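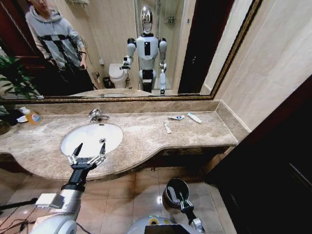

Prelusthorpe, July 2021

Progress report to the Sukel fund: washrooms at Bomley House

The fund asked for an update on the counter-tidying work. It has been running since January, and I can't yet tell you that it is worth the money.

The plan was simple enough. Every shared bathroom would have a fixed place for each item, residents would put things back after use, and cleaning would go faster. Of the $400 granted for supplies we have spent $300, mostly on soap dishes and cups. The soap dishes have stayed where they were put. At the far left of this counter there's a white one beside the orange-yellow bottle, clear of the sink, and I have no complaint about that end. The right end is another story. A toothbrush lies flat on the marble near the front edge with the toothpaste behind it and a second, larger tube farther along. According to the plan, all of those belong in a cup.

Michiels, who supplied the plan, puts this down to residents needing more reminders. We have already put up notices twice. I doubt a third round will do anything except use up paper.

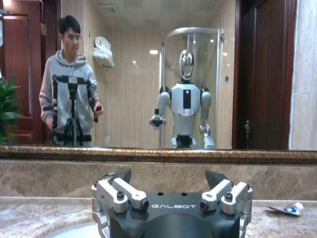
Wiping down is the part of the job the plan was supposed to shorten, and our cleaning log doesn't show that it has. The two-minute wipe in the original proposal assumed a bare surface. Anything left lying out has to be picked up and then put back, and small stuff is easy to miss against mottled brown and cream stone. Whatever that crumpled white thing with the blue printing is, wrapper or squeezed-out tube, it is lying flat on the right side of the counter and has to be dealt with before a cloth goes anywhere near the backsplash.

I would hold the remaining $100 for now. If the fund wants it spent, a small wall shelf at the right end would be my choice over another set of cups. I'd want it tried in one bathroom for 3 months before anyone calls it a success.

Comments (3)

We had cups at our place and they just got slimy underneath. Shelf gets my vote.

Was the time per room ever measured before January? If not I don't see what the log is being compared with.

Fair question above. It was not, as far as I can find.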